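4.2 Padded garments and the bed as a folding surface

Figure 3 belongs to the bedroom part of the study and concerns the class of garment that gave us the most trouble in coding.
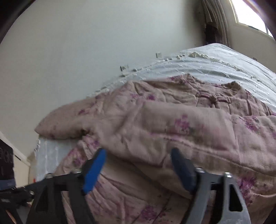
Figure 3. Quilted jacket with floral print and knotted button at the collar, lying on a bed before coding as "unfolded, padded."

Quilted and padded jackets made up a small share of the clothing in the Bikisstead homes, but they took up a large share of the discussion between coders. A cotton shirt laid on a bed is either flat or it is not, and two people looking at it will usually agree. A padded jacket keeps some of its own shape. The filling holds a crease in one place and pushes it out in another, and the quilting lines give the fabric a set of ridges that are easy to mistake for folds. In Figure 3 the quilting runs horizontally across the lower right of the jacket, and the fabric is heavily wrinkled as well. We coded the two separately. Stitched lines were ignored, and only creases that crossed or broke the stitching were counted toward the wrinkle score.

Sleeve position was the second point of difficulty. Our first coding sheet, drawn up in April, had one box for sleeves, marked "in" or "out." This did not work for a sleeve that crosses the body of the garment and then carries on past it, as the one in Figure 3 does, with the cuff end hanging over the edge of the bed. Under the first sheet one coder marked such sleeves "in" and the other marked them "out," and both had good grounds. The revised sheet, in use from Oct 30, 2018, records where the sleeve crosses the body and where the cuff comes to rest as separate entries. Agreement on sleeves improved enough after the change that we recoded all of the earlier padded garments.

The collar was used as the reference point for orientation. Most people we spoke to said they find the collar first when they pick up a jacket to fold it, and a round collar with a visible closure is easy to find even when the rest of the garment is bunched up. Closures were noted by type. Knotted frog buttons, zippers and snaps were kept apart on the sheet, as residents treated them differently. Several told us they would always close a zipper before folding but would leave knotted buttons open, or fasten only the top one.

The surface also matters. Of the 75 households, only 13 had a table or counter that was regularly used for folding clothes. The others used the bed, the sofa or their own lap. Beds were preferred for large items for the plain reason that they are wide and near the closet. They are also soft, and a soft surface lets a heavy garment sink a little and makes it harder to press the air out of the filling. A textured cover adds to this. The bedspread in Figure 3 is white with a ruffled surface and trim, and on covers of this type a garment does not slide as freely as it would on a smooth sheet. Residents with ruffled or tufted covers more often lifted the garment and set it down again, where those with smooth covers tended to pull it into place.

We had expected the edge of the bed to act as a guide, in the way a table edge does when people fold towels. It seldom did. A cover that hangs down to form a skirt leaves a rounded side with no clear corner, and most residents worked toward the middle of the bed or let part of the garment hang over. Hanging sleeves were usually brought back up last. In 6 homes the resident began with the hanging sleeve, and in each of these the person later said they had once worked in a shop or a laundry.

Light was recorded for every room but not controlled. Bedrooms with a window close to the bed gave strong daylight from one side, which makes shallow creases in padded fabric easier to see. Coders were asked to score wrinkles by their length and direction only - not by how dark they looked - so that garments near a window would not be scored as more creased than the same garments in a dim room. Meinrad Marti checked a set of the padded items against this rule and found the scores steady across rooms.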